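Draso 6 – Help Authoring for Small Teams

Draso 6 by Idevgate builds printed manuals and online help from one set of source files. Version 2 projects open directly, and 37 page templates are included.
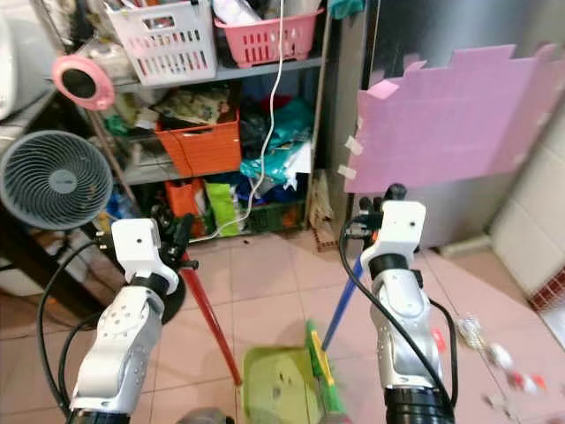 Topics are stored as plain text and can be shared between manuals. Conditional tags work on single words, so a cleaning guide can say "broom" in one edition and "dustpan" in another – both from the same topic. Azimi dictionaries are sold separately.

Licenses cover 2 computers.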